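Colour Mixing and Looking: Handout 2
Evening course in watercolour for beginners
Tutor: Imogen Pearce

Welcome back! Last time we got to know our brushes and made a glorious mess with washes. Now we come to the part I love best, which is colour, and above all the question of how dark or light a colour is. Painters call this its tone (some books say value, and they mean the same).

1. Tone comes first

If your tones are right, you can paint a lemon purple and people will still know it's a lemon. Try it, it's great fun! Squint at your subject until the small details melt away and you're left with a few big shapes. Which is the darkest? Which is the lightest? Put those two down in pencil before you touch any paint, and then everything else has to sit somewhere between them. 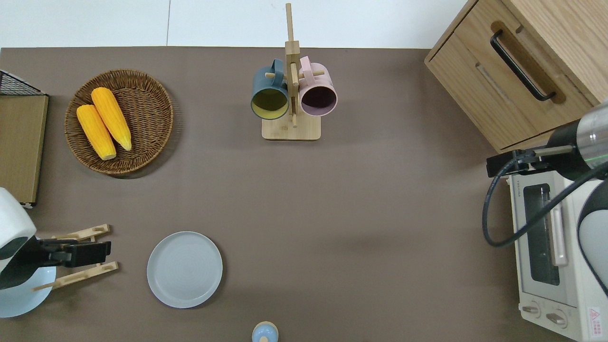
A tone strip is the best tool you'll ever make for yourself. Cut a piece of paper with 12 boxes in a row, leave the first one white, and make each box a little darker than the last with a single blue. Most people run out of room and find the last four boxes are all the same! Start again with more pigment and less water at the dark end. Keep the good one in your paint tin and hold it up against whatever you're painting.

2. Warm and cool

Every colour leans one way or the other. A red can lean towards orange (warm) or towards purple (cool), and a yellow can lean towards orange or towards green. Once you see this you can't stop seeing it, on the bus, in the supermarket, everywhere. Mix two colours that lean towards each other and the result is bright. Mix two that lean away and you get something quieter, often a lovely soft grey or brown, so please don't throw those puddles out.
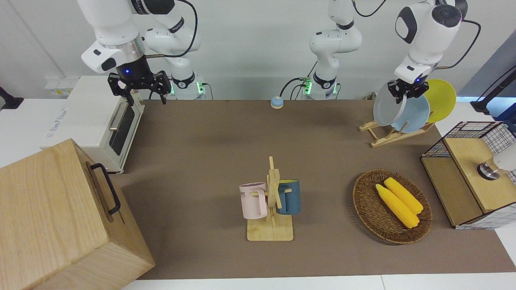

Fig. 1. White things against a brown ground.

Ashley Lightfoot, who taught me, used to make us paint an egg on a white plate using every colour except black. I moaned all the way through it, and I still set it for my own groups in August.

3. Shadows on white

White objects are a treat to paint, as almost none of the paper gets called "white" in the end. A shadow on white takes its colour from whatever is nearby: a red cloth sends a blush up into it, a window cools it down. Rounded forms are the best practice, and the big white arm in the picture, bulging near its base, is the sort of shape I mean. Draw the outline, ignore any lettering, and think about where the form turns away from the light. Wet the paper first if you want that turn to be soft. Where two surfaces meet along a seam, let the first wash dry and then lay a thin, crisp line on top. 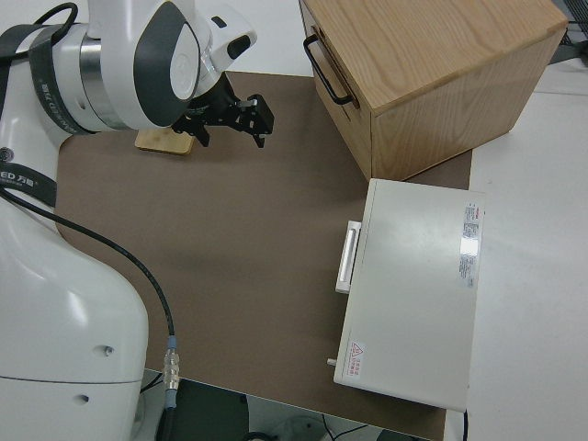 Edges deserve as much care as colour. A hard edge pulls the eye in and a soft one lets it slide past, so choose two or three places for your hardest edges and go gently elsewhere. Metal nearly always wants hard ones. Look at the polished silver ring between the white sections of the arm: paint a band like that with your darkest dark right beside bare paper, and it'll shine.

4. To try at home

Find something yellow and something brown and put them together. Make one small study in tone only, using a single blue, then a second in full colour. Spend 14 minutes on each and stop when the time is up, even if you're itching to fiddle!

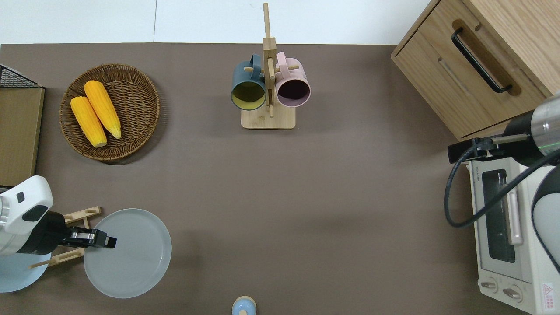 Fig. 2. Yellow corn in a brown basket: a warm pairing.

Bring both studies with you, along with your tone strip and a clean rag. We're in room 207 again.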